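Bedding and Linens > Washing, Drying and Storage

Thread: Getting a comforter back into its cover without the corners bunching

Started by hembasting

I have a twin duvet from when my daughter was in grade school, the Paul Frank one with the big monkey face. She is in college now and wants it for her apartment. I washed the cover and the insert separately, and now I can't get the insert to sit right. Two corners are fine and the other two slide down by morning. There are no ties inside the cover. The opening is along the bottom and has buttons.

I've tried climbing inside with the corners in my hands, which works for about one night. I've also tried shaking it from the top. The insert is a polyester fill and it is a little smaller than the cover.

What do people do who don't want to sew anything permanent?

Reply from Lurdes Patrício

Roll it. Turn the cover inside out and lay it flat on the bed with the opening at the foot. Put the insert on top and line up the corners at the head. Roll both together from the head down to the foot like a sleeping bag. When you get to the opening, turn the opening around the ends of the roll, button it, and unroll back toward the head.

The roll doesn't hold the corners by itself. It just gets them in the right place to begin with. For holding them you need something in the corners.

Reply from tallowfield

The roll is more work than it's worth on a twin. It makes sense on a king. On a twin I put my hand in through the opening, grab a top corner of the cover from the inside, grab the matching corner of the insert through it, and pull the cover down over. Then the other corner. Two minutes.

If your insert is smaller than the cover it will slide no matter how you put it in.

Reply from hembasting

How much smaller is too much? I measured and it's a couple of inches each way.

Reply from tallowfield

A couple of inches is too much for a slippery insert. The insert should be the same size as the cover or an inch bigger. It fills the corners that way.

Reply from Merike Koppel

I disagree with that. I do alterations and I get covers in here all the time where the insert is bigger than the cover, and the fill gets pushed into lumps along the edge. Same size is fine. A little smaller is also fine if it's tied in. People buy new inserts when what they need is ten minutes with a needle.

For the original poster: sew a loop of twill tape into each inside corner of the cover and a short length of tape on each corner of the insert. Tie them. It comes undone for washing, so it isn't permanent in the way you mean. Catch the seam allowance only and you won't see a stitch on the outside.

Reply from hembasting

I can sew a button on and that is the limit of it. But a loop doesn't sound too bad. Is twill tape the flat cotton kind?

Reply from Merike Koppel

Yes. Half inch wide. Cut each piece 10 inches long and you'll have enough for a bow. Fold the raw ends under.

Reply from Gadisa Moges

Clips are easier. I use the Tiltunen ones, a two-piece clip with a pin in one half and a cap in the other. The pin goes through the insert and the cover corner from the inside and the cap snaps over it. I've had them on for two winters.

Reply from Lurdes Patrício

Pins leave holes. On a plain white cover I wouldn't care. On a printed cover that's been around since grade school the cotton is going to be thin, and I wouldn't put a pin through it.

Reply from Gadisa Moges

The holes are the size of a needle hole. You put them in the seam, not in the print.

Reply from Lurdes Patrício

If you hit the seam. The cap is wide and it pulls on the fabric next to the seam every time somebody drags the blanket up. I've mended two of these.

Reply from Gadisa Moges

OK. Mine have been fine.

Reply from Jingyi Lü

My sister's kids have a Paul Frank one too. I was over there when the bedding was getting pulled straight. What makes these hard is that if the face ends up off to one side it bothers everybody, where on a plain cover you'd never notice. We use the border to line things up. Get the lettering straight along the edge of the mattress first and the monkey comes out in the right place. We've been doing it that way for a while and it's quicker than pulling on the face. 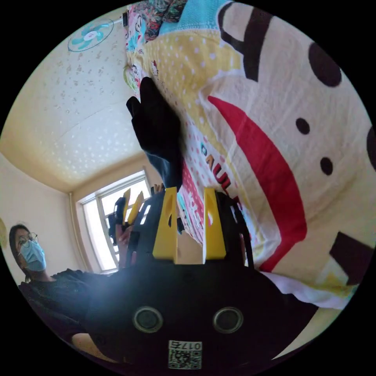
Monkey duvet, polka dot border with the lettering

You don't have to look at the corners at all until the border is straight. Then go around and push the insert out to the edges with a flat hand. We don't have ties in ours either. It gets redone when the sheets get changed and that has been often enough.

Reply from hembasting

Thank you, that helps. Does the red fade on yours? I washed mine on warm and I think it lost some color, though it might have been that way already. I hadn't looked at it closely in years.

Reply from Jingyi Lü

I couldn't tell you. I don't do the washing there and I never saw it new. I'd go with cold.

Reply from Nadja Nägeli

Cold, inside out, buttons done up. If you leave the opening unbuttoned the socks and pillowcases go into the cover and come out in a wet ball. Skip the fabric softener on the insert. It makes the shell slicker, and a slick shell is half of the original problem.

For drying, take the cover out while it's still a bit damp and hang it over a door or a rail. The insert can go all the way through on low. Stop it halfway and turn it over by hand.

Reply from tallowfield

Second the part about softener. I forgot to mention it.

I don't agree on taking the cover out damp. Cotton that sits folded damp over a door gets a crease right through the middle, and on a print you see it. Dry it fully and take it out the minute it stops.

Reply from Nadja Nägeli

It isn't folded if the rail is wide enough. Use two hangers if you have to.

Reply from pocket_selvage

Has anyone tried just safety pins? That's what my mother did. Four pins, one in each corner, through the seam, from the inside. She took them out on wash day.

Reply from Merike Koppel

It works. Use the curved quilting ones and take them out before it goes in the machine. Don't leave them in a child's bed.

Reply from tallowfield

Before you do any sewing, try it with a different insert. Borrow one. If it stays put with a full-size insert then you have your answer and you didn't touch the cover. The Hubáček twin is a true twin. A lot of the cheap ones are cut short and labeled twin anyway.

Reply from Merike Koppel

And then she has two inserts and one of them is in a closet. There's nothing wrong with the one she has.

Reply from tallowfield

She can give the old one away. I'm saying try it first.

Reply from hembasting

I'm not going to buy another insert. It's going to a college apartment and it will probably have pizza on it by January. I'll try the tape.

One more question. One of the buttons is missing and the buttonhole next to it has started to fray. Should I fix that or sew that section shut?

Reply from Merike Koppel

Sew it shut if you still have enough opening to get the insert in. You need less than you'd think. A twin insert will go through a gap as wide as two hands if you feed it by the corner. If you'd like to keep the opening, go around the frayed hole with a blanket stitch in matching thread, close together, and put the new button on with a scrap of cotton behind it so it doesn't pull through.

Reply from pocket_selvage

Or snaps. The Ladum snap tape comes by the yard and you just sew down both sides. I took all the buttons off mine.

Reply from Lurdes Patrício

Snap tape is good but it needs a machine. By hand that's a long evening.

Reply from hembasting

No machine here. I'll sew that bit closed.

Reply from hembasting

Update, 2025-08-13. I did the tape on all four corners. The first two took me most of an hour because I sewed the loop through both layers and had to pick it out. The other two went fast. I used the hand-in-the-corner method to put it together and tied the top corners before pulling the rest down. Then I did what Jingyi said and lined up the lettering first.

I've slept under it for four nights to test it. The top corners haven't moved. One of the bottom ones came untied and I think I tied it badly.

Reply from Merike Koppel

Square knot, then the bow on top. If it still comes undone, put one stitch through the knot and snip it when you wash.

Reply from Gadisa Moges

Glad it worked. Still using my clips.

Reply from Nadja Nägeli

Did you wash it again after? Cotton tape can shrink a little the first time. If it pulls the corner in you can retie it looser.

Reply from hembasting

Not yet. It will get washed once more before she takes it. I'll tie them loose and tell her to do the same.

Also she has now asked if there are pillowcases to match. I have one somewhere. If anybody has a spare from this set in a standard size and wants to part with it, send me a message. It doesn't need to be in great shape.

Reply from pocket_selvage

I'll look in my cedar chest this weekend. I have a bag of kids' bedding in there and I think there's a monkey in it, but it could be a different brand.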